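2019-03-21

Two-arm cell, back on the sock folding job. Left arm had been faulting on and off since the start of the week and I finally gave it a full day. Writing everything down in order because the last time this happened we had three sets of half-notes and none of them agreed.

### State when I started

- Left arm drops out with a comms fault on the wrist joint. It only happens when the elbow is well out toward the middle of the table. Parked or folded back it runs all day.
- Right arm clean. No faults in the log at all.
- Grippers both home fine. Left one closes a bit slow.
- Hand-over moves (left to right) miss low. Vaughn Sorensen wrote this up on the Kustham sheet as a camera problem. I don't think it's all camera, see further down.

Log has the wrist fault 67 times. Nearly all of them bunch up in the same part of the motion, the reach to center with the wrist rolled in. That smells like a cable, so I started there.

### Cable on the left arm

Powered down, tagged it, and worked the harness by hand from the base up. The run along the lower arm is fine. The problem is the loop that goes over to the wrist. Somebody had shortened it with a tie right behind the elbow, so when the arm reaches out there is nothing left to give and the connector takes the pull. You can rock the plug with a fingertip. The latch on it is worn round.

What I did:

1. Cut the tie behind the elbow and the one above it.
2. Pulled the plug, cleaned the contacts, looked at the pins under the loupe. Two of them sat a little low. Lifted them with the extraction tool and they stayed put.
3. Fitted the new shell from the Doucet drawer. The old shell is in the bag with the red label, don't put it back in the drawer.
4. Re-routed so the loop rises from behind the arm and comes over to the wrist with slack at full reach. Checked it at both ends of the wrist roll by hand before powering anything.
5. New tie at the base only. Left it loose enough to slide a finger under.

There's now more loop in the air than I like when the arm is folded up. It clears the other arm in every pose we use for socks. It might not clear for towels. If anyone moves the cell to towels, run the path slowly first with a hand on the stop.

Ran the bad motion 100 cycles at half speed with nothing in the gripper. No faults. Another 100 at normal speed, also clean. Wiggled the plug during the last few and couldn't provoke it.

### Left gripper, slow close

Fluff. Both finger slides were packed with sock lint, worst on the side away from the operator. Took the fingers off, blew it out, wiped the rails with a dry cloth. No oil on these, it turns the lint into felt and we're back here in a week.

Finger screws were not evenly tight, one of them moved with hardly any effort. All back in with the weak threadlocker. Homed the gripper three times and the zero repeated.

The fingertip pads still have life in them. The left pair is shinier than the right pair and will need changing first. I looked for spare pads and found the Junier ones, which are the wrong width. They go on, but the tips don't meet square. Please don't use them on this cell. I've moved them to the shelf with the old vacuum parts.

### Camera mount on the left wrist

This is where the low hand-over comes in. The mount had a tiny bit of rock in it. I could feel it more than see it. The two rear screws were bottoming out before they clamped, so whoever fitted them last got a good firm stop on the driver and no grip at all on the bracket. Swapped them for the next length down and the rock is gone.

With the mount solid I redid the wrist camera calibration using the board, all poses, and threw away two where the board caught the glare from the ceiling light. The new offset differs from the saved one mainly in tilt. Saved it under the normal name and kept the old file next to it with "pre" on the end.

So Vaughn was partly right. The camera was out. But the bigger piece was the table, next section.

### Table seam

The near table and the far table had crept apart and the far one was sitting slightly proud at the seam. A sock dragged across it catches, and the arm that's dragging gets a false "cloth is held" reading. I'd been blaming the threshold for that.

Pushed the tables back together and wound the far feet down until a straightedge lay flat across the join. Checked it at both ends and in the middle. Then the clamps underneath, which were only hand tight.

After that I touched off both arms on the same three points and updated the table height in the cell file. It was out by enough to explain most of the low hand-overs. We should do the touch-off any time someone bumps or shifts a table, and I've written that on the card.

### Settings as left

| Item | Setting |
|---|---|
| Program | simance_fold, revision 781 |
| Grip force, both arms | 6 |
| Pull-apart step, slow-down | on |
| Speed | normal |
| Wrist camera offset, left | new file |
| Table height | new touch-off value |

Grip force had been turned up to 9 on the left at some point, I assume to get around the slow close. It's no use with the slides clean and it leaves marks in the knit. Leave it at 6.

### Checks with real socks

Started with the green ones. They're stretchy and they show up well against the table, so if the pull is uneven you see it right away.

First try, the right arm picked up a fold along with the toe. That was my fault, I'd set the sock down with the toe tucked under. Laid it flat and the grab was fine. After that I stepped through the stretch by hand, pausing at the hold so I could look at the cuff end and the toe end separately. What I want at the hold is a straight line between the grippers with no sag, and neither wrist twitching. A twitch there means the two arms disagree about where the other one is.

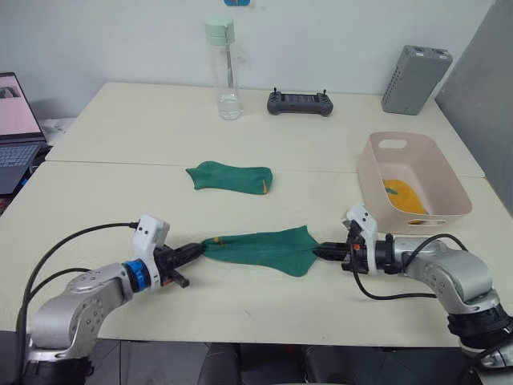
### Left to do

- Run a full batch at normal speed and go through the log afterward. If the wrist fault comes back even once, the next thing to change is the whole wrist cable. I would not bother re-pinning it a second time.
- Order fingertip pads in the right width. Check against the drawing, the label on the Junier bag is no help.
- Check the right wrist camera mount for the same screw problem. It feels solid, but the screws came out of the same packet.
- Right arm cable hangs lower under the gripper than I'd like. It hasn't caught on anything in the log. Look at it next time that arm is powered down.
- Move the lint cleaning from monthly to weekly on the Kustham sheet. Both grippers, dry cloth only.
- Vaughn to repeat the hand-over test with the new calibration and write the result under this entry – same socks, same starting spot, so we can compare.
- Full harness inspection on both arms in July with the rest of the yearly work. Bring the loupe and the extraction tool, and have spare Doucet shells on hand before starting.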